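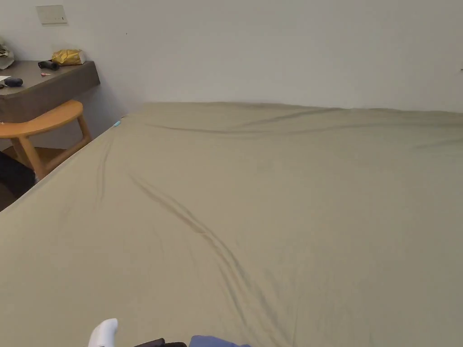 Print this page | E-mail this page

Recording cloth tasks at home with the Ekomov hand-held gripper kit

Guide 2 in the Karside equipment hire series
Last reviewed: October 23, 2021

This guide is intended for households and small teams that have hired the Ekomov kit from Karside and have been assigned one of the cloth tasks (lifting, moving, spreading or folding). It should be read together with the safety card supplied in the case. Hirers who have been assigned kitchen or shelf tasks should follow the separate guide for those rooms.

The kit is offered at £259 per month, including delivery, collection and one replacement pair of grip pads. Tasks are assigned by Mosquera, to whom all finished recordings are sent.

Preparing the room

Choose a bed with a plain fitted sheet. Pull the sheet over all the corners and smooth it with the flat of the hand. Ordinary creases may be left as they are, but a patterned cover or a loose throw should be taken off and put away before work begins. Keep the walking side of the bed clear.

Furniture need not be moved. Desks, chairs and the things normally kept on them may stay where they are, provided that no letters, bank cards or family photographs are on show. Any person who may appear in the recording, including one who is only sitting in the room, must have signed the consent form in April or later. Earlier versions of the form are no longer accepted.

Use the ordinary room lighting. If the curtains are open at the start of a session, leave them open until it ends.

Checking the gripper

1. Charge the battery until the light on the dock stops flashing. Allow 60 minutes.
2. Squeeze and release the trigger several times. The fingers should meet evenly and open again without sticking.
3. Test each hex-socket screw with the key supplied. Do not force a screw that is already firm.
4. Wipe the grip pads with a dry cloth. Lint collects in the pattern of the pads and should be brushed out at the end of every session. 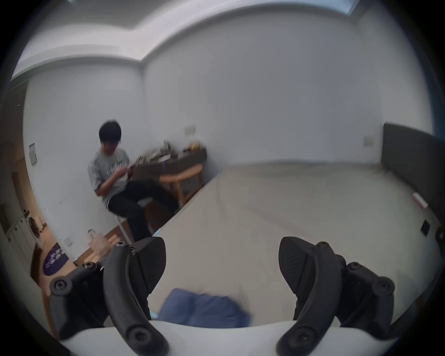
Each take begins with the gripper held still and the fingers open. Hold this position for a slow count of three, then move towards the cloth at an even pace. The cloth should lie in the space between the two fingers before they close – the blue one on the bed sheet is well placed for a first grasp, bunched into loose folds that give the pads something to take hold of. Close the trigger gently, lift, and carry out the task as written on the assignment sheet.

If the cloth slips, continue. A second attempt within the same take is acceptable and should not be deleted. Stop the take only if the cloth falls to the floor, or if the gripper is knocked against the wall or the headboard.

Between takes, drop the cloth back on to the bed from a low height and do not arrange it by hand, unless the assignment sheet asks for a flat start. Move to a different side of the bed when the sheet instructs. A full session consists of 50 takes. Hirers are advised to rest the wrist halfway through.

Sending the recordings

Connect the gripper to the Urker dock and select "Upload". The dock must remain plugged in until the transfer is complete – this may take several hours on a slow connection. Recordings are kept on the gripper until Mosquera has confirmed receipt, after which they may be erased from the menu.

Returns and faults

A gripper with a loose finger or a damaged pad should not be used. Report the fault to Marit Öberg, Equipment Hire, quoting the number on the inside of the case lid. Hire charges are suspended from the day the fault is reported.

Contact Karside Equipment Hire | © 2021 Karside | Back to top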